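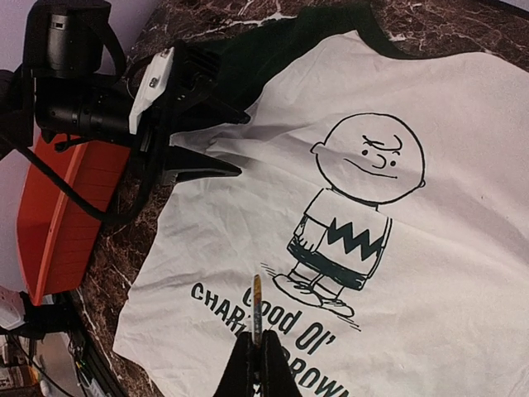
Drundard rate tracker: a year of paying for it

Reviews > Money tools > Bonds and cash

By Catinca Moldovan, 7 Feb 2019

Drundard is a desktop program for people who hold GICs, short bonds and savings accounts and want them all on one page. It costs $86 a year. I paid for it last February and have just let it renew, with some hesitation.

I run my own savings and my mother's. Between us we have a GIC ladder, two bond funds and a few accounts opened for teaser rates that have long since ended. Before this I kept everything in a spreadsheet, and I missed a maturity date, so the bank rolled the money over at its posted rate for another term. That was what got me looking.

Setup

You type your holdings in by hand or bring them in as a CSV file. My broker's file needed its date column changed before the program would read it. The manual doesn't mention this. Once that was fixed the import went through and the balances matched my statements to the cent.

GICs are easier to enter one at a time. The form asks for issuer, amount, rate, term and whether interest is paid yearly or at the end. There is no box for cashable GICs, so I put them in as savings accounts and left a note to myself.

The maturity calendar

I'd pay for this part alone. Every maturity is laid out by month, and a reminder goes out 20 days ahead. You can change that number. Mine have all arrived.

Beside the calendar is a small table showing what your money would earn if you rolled it into one, two or five years at current rates. When the gap between one and five years got thin over the winter, I could see what I'd be giving up by staying short. On one certificate the difference was $136 over the first year. I stayed short anyway, but I knew the price.

Rate feed

Rates come in once a day. The big banks are all there, along with most of the online ones. Credit unions are patchy, and mine isn't listed. If you follow central bank days closely you will find it slow, as a change announced in the morning doesn't show until the next day.

The "outlook" tab I could do without. It takes a handful of published forecasts and draws one line through them. The line has moved every time I've looked at it, and there's no record of where it used to be. I've hidden the tab. 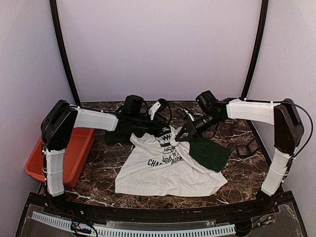

Two robot arms on a tabletop with a dark brown marble pattern.

Reports and tax

The interest report adds up what you earned in the calendar year, including accrued interest on compound GICs. It came out $123 off my slips the first time. The mistake was mine, a wrong start date, and it took an evening to find. A warning for dates that fall before the account was opened would have saved me the trouble.

Printing is poor. Wide tables spill onto a second page and the colours come out grey.

Compared with Sisell

I tried the free version of Sisell for a month. It looks nicer and works on a phone, but it treats a GIC as cash and has no maturity calendar. For someone mostly in shares it would be the better choice.

Verdict

Good calendar, good roll-over table, average rate feed. Worth the fee if you have more than a few certificates on the go. With only one or two, write the dates on the kitchen calendar and keep your money.

Recent reviews
Sisell free version: portfolio basics
Stoica mortgage calculator
Hendix household budget workbook
High-interest savings accounts compared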